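Should I read the Jirnstead books in order?

pagefox
I just finished The Salt Door, the second Jirnstead mystery, and loved it so much that I missed my bus stop! The library in Clilstead has book one, but the blurb of book three gives away who inherits the ferry. Can I go back now, or is it spoiled for me?

Wesura
Go back, please go back! Book one is only 348 pages and the sisters are so funny in it (the wedding cake chapter, wow). You know one secret already, but the drowned postman is a whole separate puzzle. I read mine at the table over two evenings and my tea went cold both times.

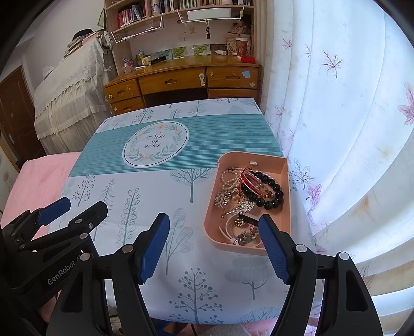 "Now or never" on my tablecloth

Book three is longer, 370 pages in my paperback, and it picks up in January right after the storm.

Yagi
order doesnt matter much, i started with 3

marginalia800
I'd say order does matter for the aunt. Her letters in book one change how you see her in The Salt Door. Skip the blurbs, though, they all tell too much. Happy reading!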